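2. Local truces in the Kingi valley: what the logbooks show

2.1 Why small truces deserve a closer look

Most writing on the Fusturan war follows the big agreements. They were signed in hotels, photographed from every side, and usually broken by the following week. What drew us to the Kingi valley was something much smaller: a long string of local pauses in the shooting, agreed between people who could often hear each other's dogs. A pause might last a morning. It might cover one bridge, or the road between a mill and a clinic. Few of them had names, and hardly any reached the newspapers in the capital.

We think these pauses are fascinating, and we hope to persuade the reader of that. They were made by junior officers, millers, a dentist, two rival bus owners and a great many mothers. They were held together by habit and by gossip. When they failed, they tended to fail in the same few ways, and the failures are written down in wonderful detail by the people who had to stand in the road and sort them out.

The records come from the liaison post at Pisutley, a village at the lower end of the valley where the government line and the line held by the valley militias ran within sight of each other. The post was a school kitchen with a radio in it. Staff wrote down each message that passed between the two sides, who had brought it, what was asked for, and what came back. The logbooks survived the war in a flour bin, and were later moved to the reading room at Trollcombe, where we worked on them over two winters. In all they hold 1,913 entries.

2.2 Reading the entries

An entry can be very short. "Bridge, until dark, for the cows" is a complete request for a ceasefire, and a good one. Others run over several pages, mostly where a commander wished his reasons to be on record. We read every entry in full and sorted each by what was being asked for: passage for people, passage for goods, recovery of the dead, repair work, farm work, or a plain halt to firing with no purpose given.

We had expected medical passage to lead the way. It matters enormously in the interviews, and people remember it with great clarity. In the logbooks, though, repair work and farm work turn up again and again, page after page, and they are spread through the whole period, while medical requests come in bursts after heavy shelling. The water main below Pisutley has a better claim than any politician to be the central figure of the war in the valley. Both sides drank from it. Both sides' shells broke it. A crew had to reach it, and that crew had to be talked through two sets of checkpoints each time.

Osian Beddoe, who worked the radio at the post during the second half of the war and kindly read a draft of this section, told us that we had still underrated the main. "You have it as a thing they argued over," he said. "It was the thing that taught them how to argue." We have come to agree with him. The wording worked out for the repair crew - who goes first, who carries the list, what happens if a shot is heard - is the wording later used for harvest pauses, for funerals, and in the end for the evacuation of the upper villages.

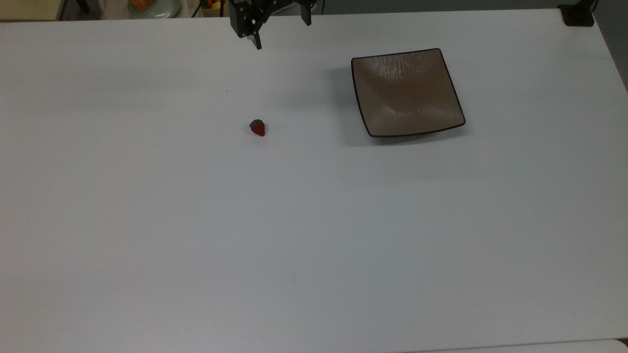

Figure 2. Large white tabletop, with an open gripper above it.

That borrowing of wording is the most exciting thing in the whole collection, and it can be followed almost line by line. The phrase "a shot is not a breach until asked about" first appears in a repair request, in the handwriting of a militia clerk. It meant that a single shot would not end the pause. The side that heard it had to ask over the radio what it was, and wait for a reply. Before the phrase was in use, a stray round was often enough to send everyone home, and the crew with them. Afterwards we find exchange after exchange in which the question is put, an answer of some kind comes back (a nervous sentry, a hunter, a lorry backfiring) and the work goes on.

Did the answers have to be true? Plainly they did not. Several are hard to believe, and the clerks at the post seem to have enjoyed noting down the worst of them. The value lay in the asking. It bought a few minutes, and it gave the officer on the other side something he could repeat to his own men.

2.3 Who carried the message

Earlier work on local truces tends to look for the respected elder. Our material has elders in it, and some were very good at the job, but the person who turns up most faithfully is the one with a reason to be on the road anyway. Drivers, vets and the woman who ran the post round between Pisutley and the upper farms all carried messages long before anyone asked them to. They knew which checkpoint was asleep after lunch. They also knew which sergeant could be teased and which could not, a skill that no handbook on mediation has yet managed to put into words.

Britt-Marie Dalen's study of market truces makes a similar point for towns, where stallholders kept lines of talk open that the formal envoys had let drop. Her argument is that trade did this. We would widen it a little. In the valley, trade had almost stopped by the second year, and the talk carried on all the same, through beekeeping, vaccination of sheep, and a church choir whose members had ended up on both sides of the line. The choir never sang together during the war. It did go on holding its Sunday practice in two halves, and the sheet music had to be passed across, which meant that someone had to ask for a pause to pass it. We were delighted to find this request in the logbook, marked "granted, quickly please".

There is a limit to how far such ties could reach. They worked best between units raised locally. When the government rotated in troops from the coast, requests that would have been settled in one exchange dragged on over a day or more, and refusals became longer and more formal. The newcomers were no crueller than the men they replaced, as far as the entries let us judge. They simply had no idea who the vet was.

2.4 How pauses broke down

Three patterns stand out. The first is the pause that outlived its purpose: the pipe was mended by noon, the agreement ran until dark, and one side used the afternoon to move sandbags. This caused more bitterness than any other kind of failure, and from then on requests began to state that the pause ended with the work. The second is the pause nobody had passed on, where a relief shift came up the hill knowing nothing of it. The third is the refusal from above, when an agreement already in force was cancelled by a headquarters far from the valley. Local commanders on both sides disliked these orders and were inventive in obeying them slowly. One reply blames fog for a delay. The entry before it, in the same hand, records a clear morning.

We want to be careful here. The logbooks were kept by people who wanted the pauses to work, and a pause that was never asked for leaves no trace in them. They are silent, too, on the upper end of the valley, where there was no post and where, by all accounts, the fighting was at its worst. What they do give us is a running record, made on the day, of how enemies learned to make small bargains and to keep a fair number of them. The next section takes up the evacuation itself, and the list that the repair crew's foreman carried at the head of the column.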